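Overview Files Budget Parts Issues

Projects / Cleddale / bench-planning / README

# Cleddale bench planning

Planning notes and price sheets for the second gripper bench at Cleddale. Read this before adding a line to the order. The sheets cover hardware, spares and test objects. They do not cover floor space or staff time, which are in the site plan.

## Files

- `order.csv` — one row per item, with supplier, lead time and status
- `spares.csv` — wear parts and how many we keep on the shelf
- `objects.csv` — test objects for pick and place
- `quotes/` — supplier quotes as received, not edited

Prices are in dollars before tax. Shipping is its own row. If a quote has expired, leave the old price in and set status to `stale`.

## What we are buying

The arm and controller come from Kudumov as one order. Gruko quoted on the fingers and Borkowska on the wrist camera and cables. Lead time on the arm is 16 weeks, so it goes in first. Everything else can wait until May.

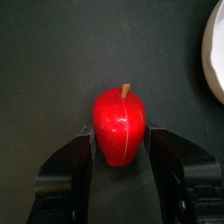

Fingers are the line most likely to be underbudgeted. We plan for 12 pairs a year at the current rate of use. Price the black ones only; the clear ones were tried and dropped. Tips are what we replace most, and a smooth, shiny object like the toy apple is held by the two narrow tips alone, so check tip wear before you cut this row. Screws are on the spares sheet under `fasteners`.

Test objects are cheap and the cap is $100 for the whole set. Play food is fine. Buy two of anything with a seam or a glued stem — they come apart.

The table mat is $456 with cutting included. Keep it dark gray to match the first bench.

## Known gaps

- No quote yet for the emergency stop box
- Gruko has not confirmed whether screws ship with the fingers
- Power strip is listed twice in `order.csv`; delete the row without a part number
- Calibration target size still open

## Changes

Edit the CSV files directly and put the reason in the commit message. Orders go out on Tuesday. Rows marked `ready` by noon are included, and the rest roll over to the next week.

Contact | Copyright Cleddale bench planning | Back to top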